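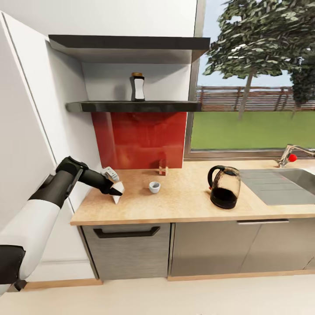 The quote for the Yazzie family's kitchen ran to 6 pages, and the word "timeless" appeared on most of them. It was attached to the cupboard doors, the splashback, the tap and, in one baffling line, the kickboards. The house in Estberg had a kitchen already. It was put in by the previous owners, it was the colour of weak tea, and every drawer in it opened and shut.

I have been reading kitchen quotes since October, when my own oven died and the man who came to look at it suggested I think about "the whole space". I asked friends and neighbours to send me theirs. What I wanted to know was simple enough. When a perfectly sound kitchen gets ripped out, what are people buying?

The showrooms have an answer, and the answer is flow. At Ustora, where I spent a long afternoon being offered sparkling water, a designer drew me a triangle joining the sink, the stove and the fridge. I have seen this triangle in brochures for as long as I've been old enough to own a fridge. She told me mine was "fighting me". My kitchen is so small that I can touch all three corners without taking a step, so if it's fighting me it must be doing it very quietly.

Then came the benchtops. Stone-look, timber-look, concrete-look. Hardly anything in the place was content to be what it was made of. I liked a pale brown one with flecks in it and was told, kindly, that it was from the entry range. The entry range was $1,295 before fitting. The one beside it, which to my eye differed mostly in having a name, was $1,560. I asked what the extra money got me. "Presence," she said.

I don't doubt she believed it. I did wonder how much presence a surface has once there's a toaster on it, and the mail, and somebody's school hat.

Vinzenz Ruchti has been hanging cupboards for most of his working life and now does mainly repairs out of a shed on Pestell Road. He is not a romantic about old kitchens. Plenty of them were rubbish when they went in, he says, and he's pulled out sinks that had been leaking into the floor for years. But he reckons a good share of the jobs he gets called to price don't need doing.

"They show me a hinge," he told me. "The hinge is loose. I say, the hinge is loose. They say yes, so we're thinking of an island."

He charges for the hinge, and he says he loses plenty of work that way.

The other argument you'll hear is resale. A new kitchen pays for itself, the saying goes, and it is usually said by someone selling either kitchens or houses. I asked three of the people who had sent me quotes whether they planned to sell. None did. One had lived in her place long enough to see her second dishwasher wear out. She was picking handles to please a buyer who may not be born yet, and she didn't much care for the handles.

There are decent reasons to rebuild a kitchen. A wheelchair needs to get under the bench. The wiring is frightening. There is 1 power point and it's behind the fridge. I'd add plain dislike to that list, too, if people would own up to it. Wanting a different kitchen because you're sick of looking at this one seems to me a fair use of your own money. What I can't swallow is the dressing-up, the notion that new drawers will have the family cooking together and talking over the chopping board. The Yazzies went ahead with theirs. They eat in front of the telly, same as before, and they say the drawers are very nice.

My oven turned out to need an element. Vinzenz knew a bloke. It took him 2 visits, the first one to discover he'd brought the wrong part, and the bench it sits under is still the one with the burn mark near the window. Ustora has rung twice to ask where I am on my journey.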